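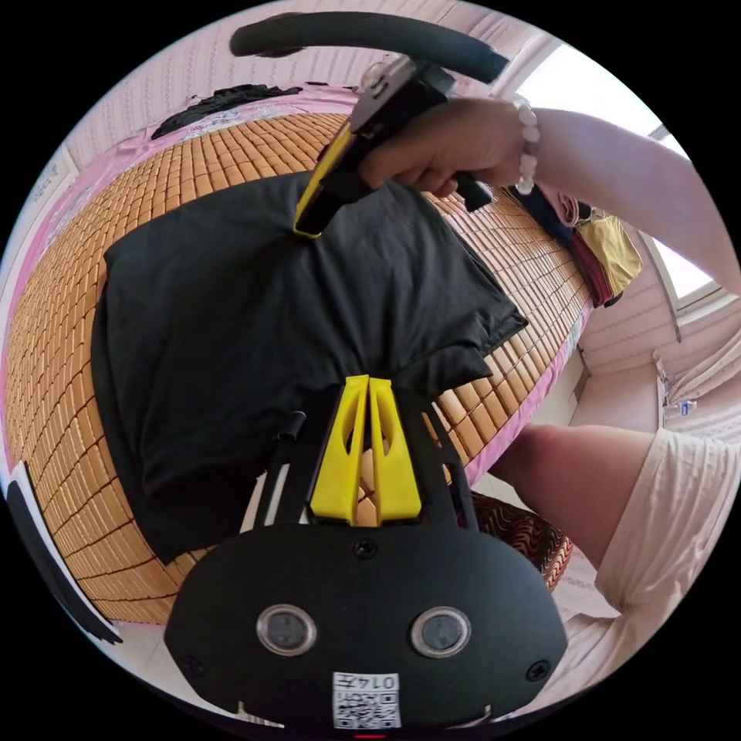

Folding, black garment on the tan tile mat. Unit 0147 in front, fingers closed; second unit pressing the far edge.

9 Aug 2025
Hand-held pair, cloth trials at home

Continued from the Stamley bench notes. The aim is to find out if the two hand-held units are fit for cloth before any more fingers are printed. Everything up to now was done on blocks and cups on the workshop bench, which is flat and hard. Bed is neither.

Setup

Bed with the tile mat on top. The mat is stiffer than a sheet and the garment slides over it with little drag. The joints between tiles also give the tracking plenty of corners to work with, and there was no loss of position during slow moves over the mat. Over the black cloth at close range it drifted. When the cloth fills most of the view there is very little left to lock on to. Backing off a hand's width brought it back every time.

Lighting was daylight from the window. Exposure was left on auto for the first set and locked for the second. Locked is better. On auto, turning toward the window darkens the whole view and the folds in the black cloth disappear. Set exposure against the cloth, then lock, then accept that the window blows out.

Fingers

Current print is the yellow tapered finger with the long cutout. Printed in the soft filament from Drusance, same spool as the last batch. The cutout is there so the finger bends around what it holds. On blocks that works as drawn. On cloth it has a side effect: with no thickness between the fingers, the tips meet first and the middle bows out, so the grip is a short line at the tip and nothing behind it. Pulling straight back holds. Pulling sideways peels the cloth out.

Tried a strip of thin rubber on the inside face of one finger. Grip went up noticeably, release got worse. A single layer stuck to the strip and came back up with the finger. Removed it.

Measured the opening at the tips with calipers: 32 mm at full trigger release. Drawing says the same. Enough for a folded stack of this garment if the approach is square. If the unit is tilted, one finger lands on top of the stack and pushes it along the mat.

Pinch test, tips closed on a single layer with a small spring scale hooked in the hem: slips at 50 g sideways. Did not write down the straight pull because the scale hook came off the hem first. Repeat with a clip.

Trigger and handle

Trigger return is slow on the second unit. It closes at the right point but does not come all the way back unless the hand is fully relaxed, and the recorded opening sits slightly under its true value for the next grasp. Took the spring out, cleaned the slot, put it back. Better, still not equal to 0147. Suspect the slot was printed undersize and needs a file.

The curved handle is fine for reaching across the bed. Holding a unit low and flat against the mat is less fine: the wrist ends up bent and the knuckles touch the mat before the fingertips do. Raising the handle by one spacer would fix that and make the unit top-heavy. Leave it until the cloth fingers are settled.

Method that worked best

One unit stays closed and rests against the near side of the cloth as a stop. The other does the work: presses the far edge down, then drags. Swapping roles halfway through the fold costs more time than it saves. Loose flaps are the main trouble. A flap hanging over the side does not follow the stack when the stack is turned, and has to be picked up separately before the next fold. Tuck it first.

Pressing with a closed finger moves cloth better than pinching it. Worth trying a blunter tip for that reason.

Recording

Log 591 is the usable one. The earlier logs were made with the clock on the second unit not synced and the two streams do not line up. The start tap shows up clearly in both, so they could be aligned by hand, but it is not worth doing for trial data. Add a sync check to the start script so it refuses to record when the offset is too large. The Kovalchuk branch of the script already has something like this, needs porting.

Label scan passed on both units. The label on 0147 reads cleanly; keep the same label stock.

Faults

Circular sensor windows pick up lint. Wipe between garments with a dry cloth, no spray.
One of the small screws on a front face had backed out a quarter turn. Retightened by hand. Put thread lock on the list, the weak kind.
USB cable strain relief still the old one. No failures today.

Open

File the trigger slot on the second unit and recheck the return.
Print a blunt-tip finger, cutout shortened from the tip end, same filament. Infill as before.
Redo the pinch test with a clip, straight and sideways, single layer and folded.
Light-colored garment on the same mat for comparison. Tracking may be the opposite problem there if the cloth and mat are close in tone.
Ask Vomstead about the stiffer spring. Last quote was from January and only covered the long version.
Version 2 of the side frame stays as it is. The thin struts flex if squeezed but did not touch the fingers at any opening.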